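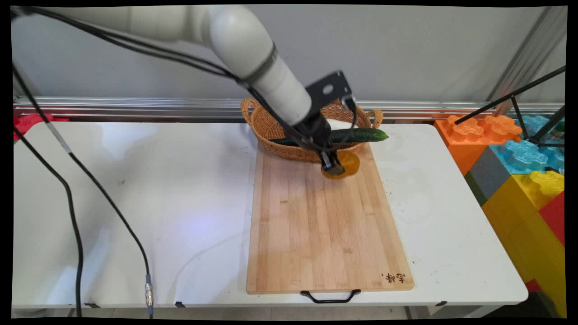 Griltent Beno Bamboo Cutting Board: Review After Six Months
Reviewed by Petro Hutsuliak
2 Apr 2019

The Beno is the mid-size board in the Griltent kitchen line. I bought mine at retail in September and have used it daily for vegetables, bread and boneless meat. It replaced a maple board from Tkachenko that had cracked along a glue joint.

Construction

The Beno is edge-grain bamboo, glued up from strips running the long way. Bamboo is a grass, and a board made from it contains more adhesive than a maple board of the same size. Quality therefore depends heavily on the glue lines. On my sample they were tight on both faces when new and are still tight now. I checked them with a fingernail and then with a 3 mm feeler strip laid on edge, looking for light underneath. There was none in September. There is a slight crown today, visible only with a straightedge, and the board does not rock on a flat counter.

Weight on a kitchen scale was 961 g out of the packaging, and 830 g after a winter in a heated kitchen. That is a large drop. I read it as the board having been shipped damp, and I would let a new one stand on edge for a week before oiling it.

Cutting surface

Bamboo is harder on knives than most people expect. I used one carbon steel chef's knife and one stainless utility knife throughout. On maple, the chef's knife went about two weeks between touch-ups on a ceramic rod. On the Beno it needs the rod every eight or nine days. The stainless knife shows less difference. If you own thin, hard Japanese blades, buy a softer board.

Scoring is light. Bread leaves almost no trace. Repeated chopping in one spot produces a fuzzy patch that comes off with 220 grit paper and five minutes of work. Carrot and beet stains fade with salt and half a lemon. Turmeric does not fade, and I stopped trying.

There is no juice groove. For a roast this is a defect. For everything else it is a benefit, as a bench scraper can clear the whole face in one pass.

Care

Hand wash, towel off, stand on edge. I apply food-grade mineral oil once a month and wipe off the excess after an hour. Favar board cream, a blend of oil and beeswax, lasted longer between coats but left the surface slippery for a day. Plain oil is cheaper and does the job.

Do not soak it. I left one corner in a wet sink overnight as a test. The end grain swelled enough to feel with a thumb, and it took four days to settle. A dishwasher would do far worse.

Stability

The Beno has no feet. On stone or laminate it slides under a rocking cut. A damp dish towel fixes this, as does a square of shelf liner. Being flat on both faces, it can be flipped, and I keep one side for onions and garlic.

Service

I wrote to Griltent about the weight change and received ticket number 2721. The reply came in two days and offered a replacement, which I declined. It did not answer the question about moisture content at shipping.

Rating

Construction: 8/10
Cutting surface: 6/10
Ease of care: 7/10
Stability: 5/10
Value: 8/10

Recommended for general prep with ordinary Western knives. For carving, look for a board with a groove and rubber feet. I will add a note here if the crown gets worse over the summer.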